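I don't believe half of what gets said about creases. The tips that go round every spring are mostly the same ones, copied from packet to packet.

**Spray-on "crease releaser".** I tried the Trestano one on a cotton shirt and plain water on another. Same result, and the water didn't smell of pears.

**Ice cubes in the tumble dryer.** It makes a bit of steam, I'll grant that. A damp flannel makes the same bit of steam and doesn't rattle.

**Folding on the bed.** Fine, if the bed is made and the sheet pulled tight. On a rumpled duvet you press new creases in as fast as you smooth the old ones out.

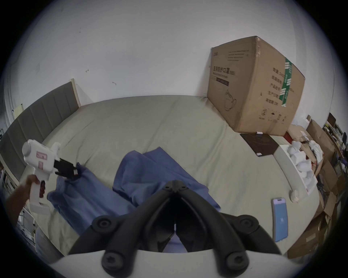
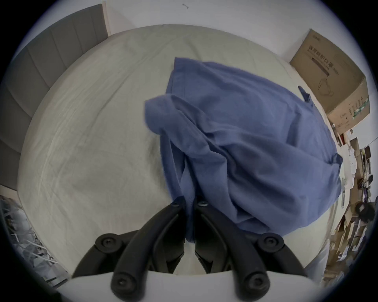

Several readers in Havcombe wrote in to say vinegar in the rinse does more for cotton than any of this, and Mollel went further: two spoonfuls, no softener, and hang the shirt by the hem. I remain doubtful about the vinegar. The hem I'll accept – peg marks on the shoulders are a nuisance to get out.

**High thread counts.** Zolisach sells a sheet set at 196 with a leaflet promising it "never needs ironing". Mine did.

**What I do.** Shorter spin, out of the drum straight away, one hard shake, then on a hanger with the top button done up. Linen gets ironed damp or left alone.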